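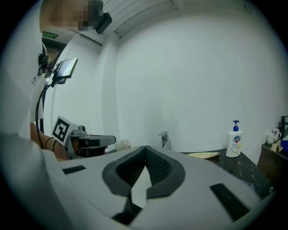 Tindetti withdraws grip pads after soap defeats them

NOLLIMDALE, 4 Aug 2022 – Tindetti is recalling the black mesh finger pads supplied with its Alva hand-held gripper, having established that they hold a mug very well until somebody washes it.

The fault came to light in May during recording sessions at a kitchen counter. Washing-up liquid worked its way into the mesh and stayed there. The pads went on looking perfectly normal while their grip drained away, and 4 mugs were dropped before work was stopped. One operator had a small cut to the hand, which was treated on site. The mugs were beyond treatment.

Our own tests should have caught this. Each pad design is put through 80 lifts before release, and this one passed all of them. The test sheet called for wet objects. It did not mention soap, an oversight that will be familiar to anyone who has ever done the dishes and apparently unfamiliar to us.

A second problem made matters worse. The Ovance software, which logs how far the fingers close, recorded the slipping mugs as successful releases. We have gone back through 1,801 recordings and removed those affected. Customers who have downloaded the kitchen set should replace it with the corrected copy.

Owners of an Alva gripper are asked to do the following:

Stop using the mesh pads on glass, china or anything with an edge.
Take out both pads and return them in the prepaid envelope now being posted.
Do not try to rinse them clean. We did, and it took around 2 hours per pair and changed nothing.

Replacement pads in ribbed rubber will be sent free of charge. Grippers used only for dry work, such as folding or sorting, may stay in service until the new pads arrive.

The test sheet has been amended and now includes soap, cooking oil and, at the request of the Nollimdale workshop, custard.

Notes to editors: Tindetti makes hand-held grippers for recording everyday tasks used in robot training. Returns and press enquiries are handled by the Nollimdale office.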